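## 3. Charity stream: load test and results

The Gorkstead stream ran in October on the Vasolis overlay, with a donation goal of $3000. Before the event we sent 400 test donations through the alert queue. Nearly 39 arrived out of order — all from one retry path.
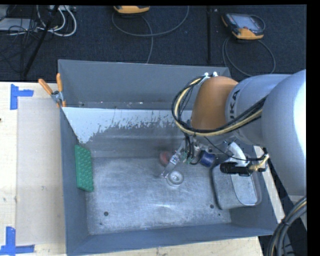 *Fig. 2. KUKA arm over the metal bin.*

The retry path was rewritten and the test repeated at 700 donations. Order held. The Urquijo chat bot was left out of the second run, so its delay is unknown.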